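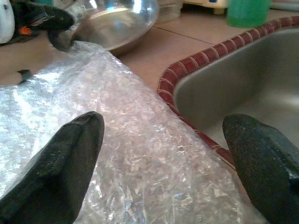
28 May 2022

Bubble wrap! I have strong feelings about bubble wrap now. Before February I'd have told you newspaper was perfectly good for packing a kitchen, and then we moved out of the flat in Orkadwood and I spent an entire evening washing newsprint off every plate we own. Never again.

So this time it's the big clear sheets, spread out flat on the worktop next to the sink, where there's the most room. Steel mixing bowls go in the middle, tipped on their side, and you bring the wrap up round them. They won't break, I know, but they do scratch, and I love how shiny mine have stayed. The biggest one came from Ondrejka (the little cook shop by the station, sadly gone) and I've made bread in it for 7 years.

A few things I've learnt. Bubbles go on the inside, facing the bowl. Cut your sheets before you start - trying to find the scissors with a bowl under one arm is no fun at all. And nest the bowls! I got three into one box from Tosilora with tea towels between them, and there was still space for the colander and all the wooden spoons.

That makes 26 boxes so far, and I reckon we'll finish on 30, which is brilliant considering the state of the cupboard under the stairs. I'm keeping the kettle, two mugs and the good knife out until the very last morning. Next up is the baking drawer, and I'm really looking forward to it - I haven't seen the back of that drawer in ages.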